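Mugs and cups at Stoningate

The gallery for February is all mugs. People keep asking which ones we have and whether theirs is still here.

Some background for anyone new to the site. Stoningate has never bought a matching set for the main room. When we moved in there were 23 mugs left in the kitchen by the people before us, most of them plain white and a few with no handle. The ones without handles went for pens. Everything else has arrived in ones and twos since then: brought from home, picked up at the market, left behind after a meeting and never claimed. At the last tidy of the cupboards the total was 49, with two of those in the sink and one found on a window ledge.

The plain whites

These are the ones that get used most. They stack badly and look alike, but they are a decent size and they go in the dishwasher without any trouble. We had a Beten set of plain whites at one time and replaced the broken ones with whatever was cheapest, so the handles vary a bit. If you like a handle you can get three fingers through, look for the older ones. They are slightly heavier.

There are small white ones as well, meant for coffee. They live on the top shelf and should go back there, as they get knocked over if they are put in with the big ones.

The ones with a coloured rim

We have white mugs with yellow, red and pale pink rims. They came at different times but people treat them as a set. The yellow rim is useful if you want to be sure of getting your own drink back, because there are fewer of them. The pink is faint and in poor light gets taken for a plain white, which has led to some confusion over sugar.

The orange and the red

The orange mug is the one visitors remember. The colour is on the inside, so it shows up best when you look straight down into it. Tea looks odd in it and coffee looks fine.

The red mugs have the same sort of following. One has a white handle. Both the red and the orange ought to be washed by hand if you have time, although they have been through the machine plenty of times by now and have not faded that we can tell.

The patterned ones

These came mostly from the Dinu sale, when the shop by the station was clearing its shelves. The fine lattice pattern in a greyish green is the quietest of them and a nice size for a small tea. It is easy to miss at the back of a shelf. The bold red and white one is larger. Some people see diamonds in the pattern and some see hexagons, and it depends a little on how close you are standing.

The leaf pattern, in orange-red, was the last to arrive. It goes round the cup like a vine. We would have liked a second one to go with it but the shop had already sold the rest.

Washing and putting away

Mugs go in the top rack, upside down and leaning slightly so the water runs off the base. Please don't put them in on their sides to fit more in. The racks were replaced last year at a cost we would prefer not to repeat, and they bend if they are overfilled.

For tea stains, a spoonful of bicarbonate of soda and a damp cloth does the job. Leave it for ten minutes first. The plain whites show the stains most and the pattern on the others hides them, so look inside before you decide a mug is clean.

Shelf order is large at the bottom, small at the top, handles to the right. The handles point all ways within a day of anyone sorting them, but it helps if we start from the same place.

Chips and cracks: anything with a chip on the rim comes out of the cupboard. A chip on the base is fine as long as it doesn't scratch the table. Cracked ones go in the box under the sink and are taken to Kakisa, where the mosaic group breaks them up. They have had 200 from various kitchens in town so far, and the panel they are making needs 3,000 pieces, so they are glad of more. Bright colours are what they are short of – they have plenty of white.

If you want to bring one in

There is room for a few more, but only a few. Sizes that fit under the coffee machine are best. Tall ones have to be held at an angle and it makes a mess. Please don't bring anything with a metal band, as it will end up in the microwave sooner or later. Put a bit of tape on the bottom with your initials if you want it back one day. Anything without tape belongs to the cupboard.

A larger teapot would also be welcome. The present one does four cups and drips.

Pictures

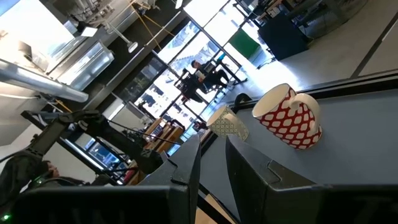
The bold red and white pattern, with the smaller lattice mug near it and the windows behind. 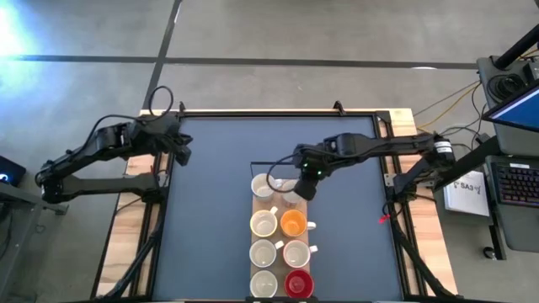
Eight on the wooden board in two columns. The yellow rim is in the second row, next to the orange.

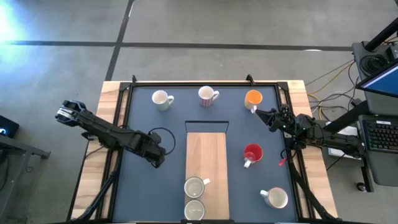 Spread out on the mat, with the orange one at the top edge and the red one with the white handle further down. 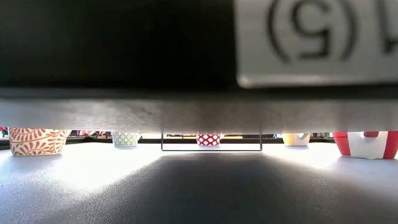 Last picture: the leaf and vine pattern is on the far left of the row. All four pictures taken at Stoningate.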